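Dodcombe Test Kitchen, Bench Notebook
December, morning entry, started 9:20
Entered by: Tín Ông
Subject: Stacking order for the cold-hold burger, lettuce at the base

The purpose of this entry is to record the stacking order under review for the Nevano menu and the observations made at the bench. The previous order placed the lettuce above the cheese. Skultholm reported that the top half of the bun slid in transit, and asked that the leaf be moved to the bottom of the stack. The order under review is therefore lettuce, patty, cheese, followed by the tomato and the top half of the bun. The bottom half of the bun is left out at this stage so that the leaf can be judged on its own.

Patty weight before cooking was 433 g for the batch, divided evenly by scale. The batch was cooked in the adjoining room and held covered. Lettuce was separated by leaf, rinsed, spun, and patted with paper towel. Ribs thicker than a pencil were trimmed flat. Cheese slices were taken from the refrigerator 20 minutes before assembly so that they would separate without tearing.

Assembly is carried out on the white tray with the silver rim, at the center, leaving clear space on all sides. The stack is to be left at the cheese stage long enough for the position of each layer to be checked before anything further is added.

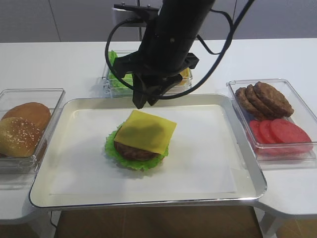
The leaf should be wider than the patty on every side. A ruffled leaf is preferred over a flat one for this order, as the frill gives a visible border and makes it easy to judge whether the patty is centered. Leaves with a split running in from the margin are to be set aside for shredding. Where a leaf is narrow on one side, the patty is placed toward the wider side and the leaf is turned so that the narrow side faces the back.

The cheese is laid with the corners past the patty. Square alignment with the tray was considered and is not required. A slice set at a slight angle is acceptable provided that all corners clear the patty. Corners that fold under are to be lifted with a gloved finger before the next layer.

Lettuce and cheese may share one clear container behind the tray, lettuce on the left and cheese on the right. Trịnh has objected to this arrangement on the grounds that moisture from the leaves reaches the slices during a long session. The objection is noted. For the present a folded towel is to be placed under the lettuce and replaced at each break. If the slices begin to stick, separate containers will be used.

Open items:

Skultholm to confirm bun diameter. The leaf size cannot be fixed until this is known.

Repeat the order with 2 cheese slices, the second turned against the first. Nevano asked for this and it has not been tried at this bench.

Tray to be washed by hand. The dishwasher has left marks on the rim of the older one.

Tomato thickness remains as given in the November sheet until further notice.

Entry closed 11:45. T.Ô.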